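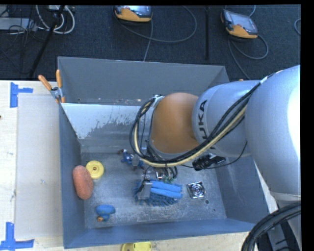
From: Silvan Marti
To: harnton-fixit list
Subject: Re: Odd brushes, drain covers and the parts bin

Renaud wrote:
> Does anyone on the list have a good way of cleaning the shaggy kind of
> brush, the sort with long soft bristles? I have two that came out of
> the Stulamberg house and they are matted flat. I tried dish soap and a
> comb and got maybe half the lint out of one of them. The other I haven't
> touched yet. Also, are we still keeping drain covers? There is a
> box of them here and I would sooner bring them over than throw them
> out. The biggest is too wide for my own shower.

Dish soap is fine, but soak first and comb later. I leave mine in a bucket of warm water with a squirt of soap overnight, then work from the tips of the bristles down toward the base, a little at a time. If you start at the base you pull bristles out. An old dog comb with wide teeth works better than a hair comb. Rinse it under the tap until the water runs clear, shake it outside, and hang it up with the bristles down. Don't stand it on the bristles to dry or you will be back to matted flat. Don't put it on a radiator either. I did that in November with one and the ends curled, and they never came straight again.

If there is grease in them, use a spoonful of washing soda in the bucket, and wear gloves. I would not use bleach on anything colored.

On drain covers, yes, bring them. We still get asked for the round-hole and ring patterns. Please measure across the top before you come and write the size on a bit of masking tape on the back. Last time there were 48 in the box with no sizes and I spent most of an evening with a ruler. If the metal has gone dull, a paste of baking soda and water will bring most of it back. Rub in the direction of the rings if it has rings. Anything bent so that it rocks on a flat table can go straight to scrap.

A few words about the metal bins, as this comes up every time. They are for small loose household parts that need sorting: brush heads, covers, wheels, knobs, that kind of thing. They are not for screws, which go in the jars, and they are not for anything wet. Wet things leave marks on the bottom and then the next person's parts get rust on them. The bottoms are scratched enough already and I don't mind scratches, but I would like to keep them dry.

Also please don't pile things in. One layer, spread out so you can see what is there. When it's two or three deep people dig, and small pieces end up underneath and get missed. If you find a part and can't tell what it belongs to, leave it in the bin and send a note to the list saying what color it is and how big. Vustov identified nine pieces that way last time, among them a hub we had been calling a lid.

I still have the label sheets, 96 to a sheet, and can bring a couple on Friday if people want them. They stick to plastic well and to bare metal badly, so use tape for the drain covers as above.

Renaud, if the second brush is as bad as the first, bring it dry and unwashed and I'll do it here along with mine. No sense filling two buckets. I'm at the Harnton place from 4 p.m. and the side door will be open.

Silvan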